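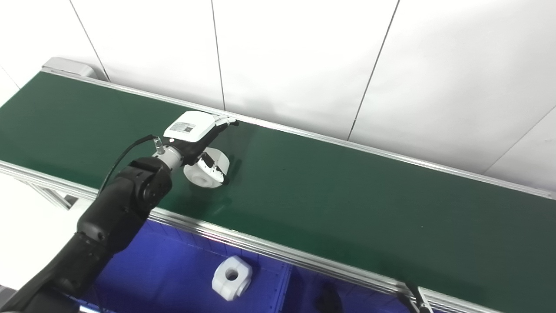
Ondside Weekly

Sorry this one's short on polish, I'm typing on the bus back from the rink and we lose signal past the reservoir. Playoffs preview, then odds and ends, then the schedule stuff people keep emailing me for.

First, Sunday's semi. If you missed it you missed the best game in our barn in years. Down 3-1 after two. Crowd half asleep. Then Ostrowski takes a puck off the far boards, walks it in, five hole, and the whole building wakes up. Tied it with under a minute left with the goalie pulled. Won it in the second overtime on a rebound that I still haven't seen properly, I had a guy's foam finger in my face. Goalie made 37 saves. Thirty-seven! From a kid who started the season as the backup.

So. Final. Best of three against Varnero, and we open on the road.

What we know about Varnero. They're big. They finish every check and they're happy to play 2-1 all night. They scored 96 goals in the regular season, which was only middle of the pack, but they gave up fewer than anybody. The top line gets the ink, it's the second pair on D that worries me. Both left shots, both can skate, and they step up at the blue line so hard that you can't carry it in against them. We tried in March and got stuffed all night. Lost 4-0. I don't want to talk about that one.

How we beat them. Dump it in and go get it. I know, ugly. But their goalie doesn't like to play the puck, he stays home, so anything rimmed around the boards is a race and we've got the legs for it. Third line has to be good. They were great Sunday and pretty much invisible in the game before, so pick one please.

Power play. Hm. It's 2 for its last 21 or whatever terrible number you want to use, I stopped looking. The drop pass has to go. Everybody in the league has seen the drop pass. My neighbor's seen the drop pass. Put Ostrowski on the half wall, put a big body in front, shoot. Coach Rawashdeh said after the game they'd "look at some things" which from her is practically a speech.

Speaking of Rania Rawashdeh, second year behind the bench and second final. Last year we got swept and she took the blame for all of it at the podium, didn't have to. This year's team forechecks harder and changes faster, and they don't fold when they give up the first one. I was wrong about the hire, I said so in this newsletter at the time and a few of you have kindly saved the email.

Injuries. Captain skated Tuesday in a no contact jersey. Didn't take line rushes. My guess is he misses game one and plays game two on one leg. The rookie winger who went down the tunnel in the second period is fine, stitches in the chin, back for the third, you all saw him. No word on the backup goalie's groin and they wont say if he's dressing.

Matchup I'd buy a ticket for all by itself: our fourth line center against their captain on draws. He won nearly everything in the D zone on Sunday and if he can do that again we don't spend the whole night chasing.

Prediction. Varnero in game one, low scoring, one of those where you look up and there's four minutes left and no one's had a chance. Us at home in game two. Game three, no idea. Coin flip. I'll say us, 3-2, because I have to live here.

Getting there. Supporters' bus leaves from the north lot at 3:30, not 4 like I wrote last week. 3:30. Seats are going quick. No glass bottles, no air horns on the bus (you know who you are). If you're driving, the highway exit by the Sanex building is closed for paving so go one farther and double back. Parking at their rink is a mess after six, get there early and eat something.

Tickets for game two. Season holders have until noon Friday to claim their own seats, then whatever is left goes on general sale. The building holds 1,000 for the final with the standing end open and I'd expect it gone in an afternoon. Box office window is cash or card, no checks. Student price is still good but bring the ID, they are checking this time.

Wear white for game two. They tried it two years ago and half of you came in gray sweatshirts. White.

Other bits, quick.

The under-14 girls won their bracket last weekend and will be on the ice for the anthem at game two. Make some noise for them, they've had a great year and most of them were at the semi screaming louder than any of us.

Skate sharpening is back on, the machine's fixed. Same hours as before.

Lost and found has a kid's left glove, a thermos, three hats and a set of car keys with a bottle opener on it. Whoever you are, how did you get home?

Summer league forms are due 31 May 2018. Goalies play free again. We're short on defense in the Tuesday group and way over on wingers, so if you can skate backward without falling over please tick the box.

Correction from last issue. I had the shots for the quarterfinal backwards, we got outshot, didn't outshoot them. Two of you wrote in. Thank you both, it's fixed on the web version now.

Mailbag. Got a bunch asking if the final will be streamed. Game one yes, on the Varnero club page, their announcers, so be ready to mute. Game two is ours and we'll have it up with our regular crew, link goes out the morning of. Somebody else asked why we don't play the old goal horn anymore. It broke. The new one is what we could afford and I kind of like it now.

Ok that's my stop. Full recap after game one, probably late, probably grumpy. See you on the bus, 3:30.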